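Protokoll der Mitgliederversammlung — Tippgemeinschaft Flostel

Lesezeit: 2 Minuten

Suche Suchbegriff eingeben

Datum: 06.06.2019, Beginn 19:30 Uhr, Vereinsheim Flostel, kleiner Saal

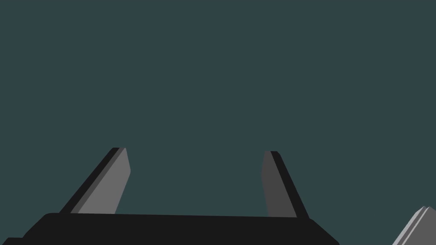 TOP 1 Begrüßung und Beschlussfähigkeit
Der Vorsitz eröffnet die Sitzung. Die Einladung ist fristgerecht verschickt worden, die Versammlung ist beschlussfähig. Die Tagesordnung wird ohne Änderung angenommen. Das Protokoll der Sitzung vom Mai wird genehmigt, mit einer Korrektur: Das Halbfinale gegen Drodatthorpe wurde nach Verlängerung gewertet, nicht nach regulärer Spielzeit.

TOP 2 Saisonauswertung Basketball
In der abgelaufenen Saison wurden 1179 Tipps abgegeben, davon waren 457 richtig. Bei den Heimspielen von Quintero lag die Runde meistens richtig, bei Auswärtsspielen von Vellier fast nie. In den Play-offs gingen 239 Tipps ein. Mehrere Mitglieder merken an, dass die Quoten zu spät auf der Seite standen. Künftig werden sie am Vorabend des Spieltags bis 18 Uhr eingestellt.

TOP 3 Wertung bei Spielabsagen
Anlass ist die abgesagte Partie Vellier gegen Drodatthorpe. Bisher wurde der Tipp auf den Nachholtermin übertragen. Vorschlag: Der Tipp verfällt und muss neu abgegeben werden, wenn zwischen beiden Terminen mehr als sieben Tage liegen. Nach kurzer Aussprache angenommen, bei zwei Gegenstimmen. Die Regel gilt ab der neuen Saison — rückwirkend wird nichts geändert.

TOP 4 Punktekonto
Jedes Mitglied startet wieder mit 1000 Punkten. Der Antrag, Restpunkte aus der Vorsaison zu übernehmen, wird abgelehnt. Der Höchsteinsatz je Spiel bleibt unverändert. Geldeinsätze sind weiterhin ausgeschlossen.

TOP 5 Verschiedenes
Die Fahrt zum Eröffnungsspiel nach Drodatthorpe soll wieder mit dem Bus stattfinden. Angebote werden bis zur nächsten Sitzung eingeholt. Die Tabelle im Aushang ist veraltet und wird ersetzt. Der Beamer im kleinen Saal braucht ein neues Kabel.

Ende der Sitzung: 21:10 Uhr. Der nächste Termin wird per E-Mail bekannt gegeben.

Für das Protokoll: die Schriftführung

Kontakt | © Tippgemeinschaft Flostel | Nach oben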